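Letstead Home Services
Frequently Asked Questions: Bedroom Tidying and Small Items
Updated Jun 19, 2019

What does a bedroom visit include?
A standard visit lasts 2 hours and covers surfaces, seating and small personal items. Wardrobes and nightstand drawers are opened only when the client has agreed to it on the booking form.

How should jewelry be prepared before the visit?
Clients are asked to gather necklaces, bangles and hair combs in one open container and place it on a table. A cookie or candy tin is acceptable. Strands of beads should be laid in loosely; they should not be knotted together to save space.

Will staff untangle necklaces?
Yes, up to 8 strands per visit. Pieces with tassels or fragile clasps are set aside and returned to the client as found.

What happens to clothes left on a chair?
Garments are sorted into those to be hung, folded or washed. Wicker seating is cleared first, as knits and fine fabrics may snag on it. Coats remain on the coat rack unless the client requests storage for the season.

Are beds made as part of the service?
Beds are made with the linen already in the room. Quilts are shaken out and spread flat. A change of sheets must be requested when booking.

Are valuables covered?
Items are covered up to $2,000 per visit. Clients in the Goltano and Hepburn districts should consult their local agreement.

Reader comments (2)

beadbox11: Can I leave earrings in the same tin or do they need a separate one? Mine always end up at the bottom.

M. in Hepburn: The chair is my whole problem. Glad to see it is included.

Related items
Preparing a Nightstand for Sorting
Seasonal Coat Storage at Trultau
Quilt Care: Folding and Airing
Booking Changes for June
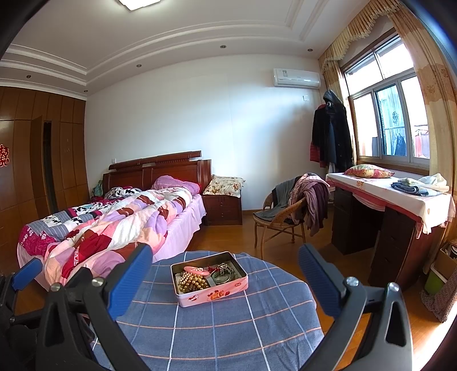
Beads and a pink comb-shaped item in an open tin, bedroom table.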